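Thyroid pill and a "metabolism" supplement at the same time?

Posted 10 November 2022 by Bình Tăng
3 min read

I've been on levothyroxine since January and my numbers had finally settled down. A couple of weeks ago my sister-in-law talked me into trying Plornosell, which is sold as "daily metabolism support." It's $38 a bottle, and the website has a lot of before-and-after stories and not much else. I'm suspicious of it, but she swears by it, so I said I'd finish one bottle.

The ingredients panel lists vitamin D 3,000 IU, calcium carbonate, iron, biotin, and a "proprietary thyroid blend" with no amounts given for what's in it. The directions say to take it first thing in the morning with a full glass of water. I also take my levothyroxine first thing in the morning, so for the moment I'm swallowing both at the kitchen sink before I start on the breakfast dishes.
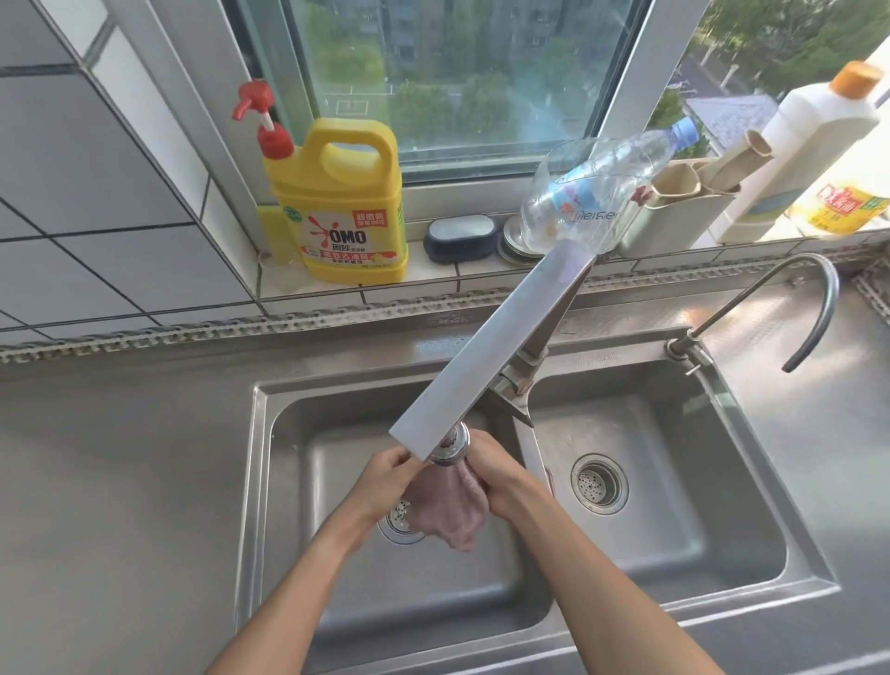

I asked the seller by email whether that was OK and got back one line saying the product is "all natural and compatible with most routines." That doesn't tell me anything. Does anyone know if the timing really matters, or is it one of those warnings printed on everything? I have blood work coming up and don't want my dose changed over a supplement.

Zinash Gebru

The timing matters. Calcium and iron both bind to levothyroxine in the gut, so less of the drug gets into you. The usual advice is to keep them at least four hours apart. Take the thyroid pill by itself on an empty stomach with plain water, wait before eating, and move anything with calcium or iron to later in the day. Check the leaflet that came with your prescription, it should say much the same.

What would bother me more is the biotin. It doesn't change how the pill works, but it can throw off some thyroid blood tests, and depending on the lab's method the result can look like you're taking too much. Ask whoever ordered the test how long to stay off it beforehand. Some labs say two days, and with high doses it can be longer, so get the answer from them and not from me.

And "proprietary blend" means they don't have to tell you how much of each thing is in there. If there's kelp or another iodine source, or any dried gland, I wouldn't take it with a thyroid condition until a pharmacist had read the label. Bring the bottle with you. I had a different product in my cabinet for months before I turned it around and read the small type, and I only did that because I was cleaning the kitchen. 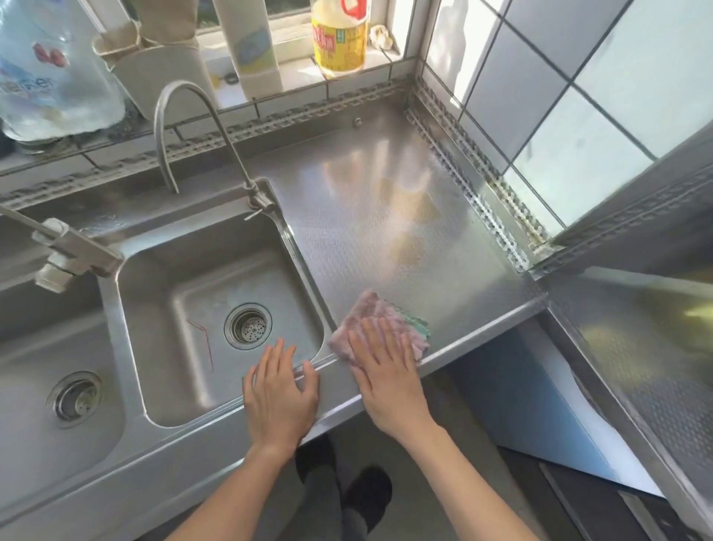 Wiping cloth on the drainboard next to the sink.

The pharmacist at Bistside went over mine at the counter for free. She wasn't impressed with it either.

Nigatu

been taking mine with coffee and a multivitamin for 20 years and im fine. they put warnings on everything. just my opinion

Zinash Gebru

Fine at what dose, though? If you've taken it the same way the whole time, your doctor may have set the dose around the coffee. Bình was stable before adding this, so it's a different situation.

Bình Tăng

Thanks. I called the clinic and they want me to stop the Plornosell for now and tell the lab I've been taking biotin. They also want the label at my next visit. I've written to the seller again to ask what's in the blend and so far there's no reply.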